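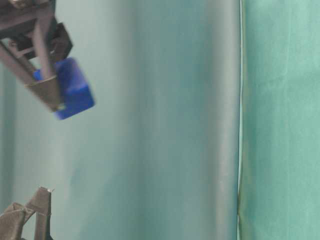 Figure 1. Blue block held at a slant, with a pale band of reflected light across the middle.

Home | Projects | Reports | Methods | Contact

Glare and Color on a Rounded Blue Block
Project report, Design and Materials course, Barnmont

1. Background

Our group was asked to pick one everyday color problem and study it over half a term. We chose blue. The Trinudik sorting set has blocks in several colors, and last year's group wrote that the blue ones were the hardest to match to the printed color card. They did not say what caused it. We wanted to find out if the block color varied from piece to piece or if the light was the problem.

2. What we measured

We took 200 photos under a warm lamp rated at 3000 K and another 200 near the window, in the afternoon. For each photo we marked the part of the block that looked closest to the card and the part that looked furthest from it. We used the Gevoseck color card, which has a strong cobalt blue and two paler blues next to it.

Figure 1 has the effect we were interested in. Most of the block is a deep cobalt, but the stripe where the light reflects is much paler. A person who looked only at the stripe would pick a different square on the card. The block is also blurred by motion, so its edges are soft, and a photo like this can't be used to judge the shape of the corners. We kept blurred photos for the color part and left them out of the corner part.

3. Results

Color. When we ignored the bright stripe, all the blocks matched the cobalt square. When we included it, the answers were split between cobalt and the next paler blue. The window photos had wider stripes than the lamp photos, and the edges of the stripes were harder to mark.

Angle. Tilting the block moved the stripe. Lying flat on the table, a block usually had one wide stripe on its top face. We did not measure the angle exactly and this is a weak point in the report.

Corners. We compared 100 sharp photos. The rounded corners caught small highlights of their own, but these were too small to change anyone's color choice.

4. Problems

Our first week of window photos had to be taken again. The blinds had been moved between sessions and the two halves did not agree. Two of us also marked the stripes differently at first, one including the faded edge and one leaving it out. We agreed to include it and marked the early photos over.

5. What we would change

We would use a matte gray background for every photo and write down the tilt. We would also like to try the red and yellow blocks from the Grajales storeroom, where the older sets are kept. The report from last September lists them but has no photos.

Comments (3)

Did you try a cloudy day for the window set? My stripes nearly went away when I did that with mugs.

Section 4 is useful, we had the same trouble with the faded edge. What did you use to mark it?

Please post the color card numbers if you still have them.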